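The Back Room at Nutik, Before and After
A gallery by Hiwot Alemneh

Home / Projects / Galleries / The Back Room

Well, we finally did it. After talking about it for most of last year, and after two false starts that ended with everybody drinking coffee and reading old catalogs on the floor, we emptied the back room at Nutik, went through what was in it, and put back only the things we use. It took most of January. I promised the people who lent us their boxes, their shelves and their Saturday-morning kind of patience that I would put something up where they could see how it went, so I have gathered it all on one page, with my notes written alongside as I remember them.

For those of you who have only ever come in by the front: the back room is the long one past the sink, with the window that sticks. When we took the lease it was going to be a workroom. Then Fidero closed its little showroom upstairs and gave us their display stock, and we said yes to all of it (I would say yes again, I'm afraid), and from then on it was a place where you opened the door, slid something in, and closed the door again quickly. Ribbon, sample cases, picture frames, a great many lids. My mother used to have a cupboard like that, and I remember thinking I would never keep one myself!

Gadisa Jemal made the plan. He drew the room on the back of a calendar page and divided it into 5 areas, and each area got a color of tape, and the tape went on the floor before a single box was moved. I teased him for it, and I take it back, because on the second evening, when everything was out in the hall and we had lost all sense of what belonged with what, the tape was the only thing in the building that made sense.

The gallery goes more or less in the order we worked. Where I have no picture I have put a note anyway, as some of the best parts happened when all of us had our hands full.

1. The hall, first evening
Everything that could be carried came out here, and then we had to leave a path to the restroom, so half of it went back in again. Nahom Abdella stacked the picture frames along the wall by height, which looked so handsome that we left them like that for a week.

2. The ribbon
I had honestly believed we had a drawer of ribbon. We had 1,760 yards of it, going by the labels on the spools, and that is before you get to the loose ends in the paper bags. The wide satin went to Ayana Wako for the children's craft table, and she has already sent me a note to say that it is being worn as capes.

3. Shelves up
The Nambiar shelves are the gray ones, bought secondhand and a little bowed in the middle. Sinan Gökçe turned the boards over so that they bow upward now, and with the weight on them they sit as flat as you could wish. It was the quickest job of the whole month and the one I have told the most people about.

4. The window
It still sticks. We did wash it, inside and out, and the room is a good deal brighter in the afternoon than it was. There was a bird's nest tucked behind the shutter, long out of use, and we left it where we found it.

5. The hooks
Nokis makes a plain steel hook that goes over the edge of a shelf without a screw, and I bought 44 of them, which seemed like plenty. The aprons, the tape guns, the scissors on their strings and the good broom all hang up now. If you borrow the scissors, please put them back on the same hook, the string has been measured for it.

6. The sorting table
The white table went in next, and I think it changed the way we worked more than anything else did. Until then we had been sorting on our knees. Once we had a clean, pale surface at a sensible height, you could put one thing down on it and look at it properly, and decide. Gadisa's rule was one thing at a time: you set it down, you made up your mind, and it left the table before the next one came. I am a person who likes to spread out, so I found this very hard for the first hour and rather restful after that.

Most of what crossed it was boxes. I kept a soft spot for the dark ones with the shiny tops, even when the edges had got a bit scuffed, and you will find more of those on the shelf than strictly need to be there.

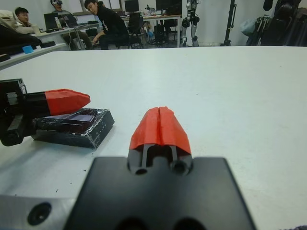
A flat black box on the sorting table, its glossy top catching a little purple.

7. Crumbs and specks
A white table shows everything, and I mean every grain. Old cardboard sheds, and so does old foam, and by the end of an evening the top needed a wipe before anybody could bear to put something nice on it. We keep a cloth on the nearest hook now. A barely damp one does it, with a dry one after.

8. The labels
Ayana wrote them all by hand, in the brown ink she likes, and they say what is in the box and nothing more. No dates, no codes. I had wanted codes. I was outvoted, and I can find things, so there we are.

9. What went out
The lids without boxes have gone, and the boxes without lids have mostly gone too, to a neighbor who starts seedlings in them. The old catalogs were the hardest. We kept the ones with Nahom's sketches in the margins and let the others go to the paper bin after one last evening of reading bits aloud.

10. Supper
Lentils, flatbread and Sinan's very sour pickles, eaten standing up in the newly emptied hall at nine at night.

The picture frames are still looking for homes, the small ones especially, so do come by and choose a few. Ring the bell at the side door, as we can't hear the front one from the back room.

Hiwot

More galleries: The Front Window / Paper Week / Painting the Stairs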